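August, nearly 11 pm

Writing this fast, feet hurt. Open day at Foswood today, robotics people on the second floor. Giuliana got me on the list, otherwise I'd never have gone. Parking was awful, ended up in the Sánchez lot and walked 2 blocks in the heat. Badge number 208. Kept it.

Long hallway first, posters, a guy handing out pens. Room 3 was the one Giuliana kept texting me about, the breakfast table demo. Fabric up behind it with big foam letters, very birthday party. Squeezed in next to a lady from Hitum who took notes the whole time and never looked up.

So the gripper thing is a tool you hold yourself. You do the job with it, it records, and the robot is suposed to learn from that later. Lots of runs needed. Effie Rutherford runs the lab side and told us they had 3102 saved as of this morning. For toast! And the other table jobs, but mostly toast. 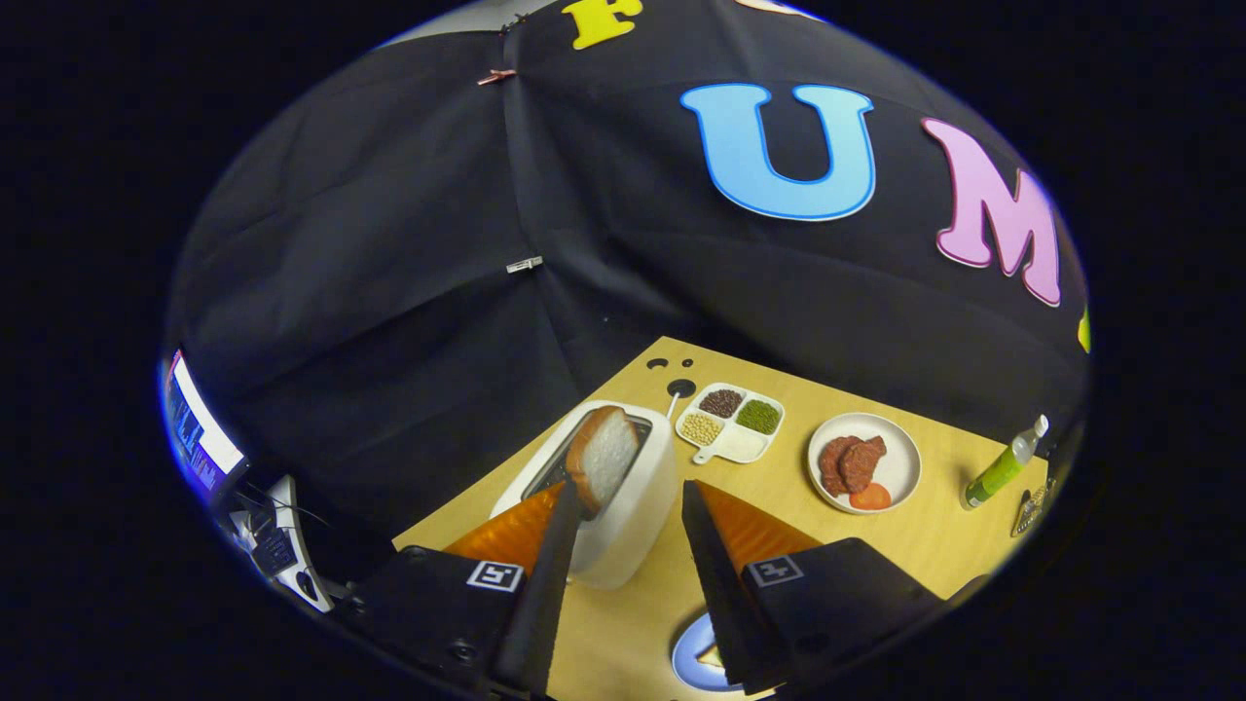
## Toast

Fingers right at the bread, slice standing up in the toaster with most of it still out the top. I was holding my breath, over bread. Orange ribbed pads on black fingers, Effie says soft pads help with things that squash. Makes sense, I flatten half my slices with my own hand.

Beans on the table too, in a tray with sections, one section with nothing in it. Plus a plate of meat with a tomato slice, which made me hungry, lunch was a granola bar. Asked if the bean tray was for sorting. Effie said "later" and then somebody asked about money so I never found out.

## My turn

They let visitors try! Heavier on the wrist than I figured. My first slice went on the floor. Second one went in crooked but it went in. Giuliana clapped, embarassing.

Arm demo was after, run by the Gremomar people down the hall. Slow. Waited about 20 minutes for a reboot, then it moved a cup and everybody cheered. Left before the talk.

To do: email Effie re the school visit in the fall. Pay Giuliana back for the coffee. Buy bread, we're out.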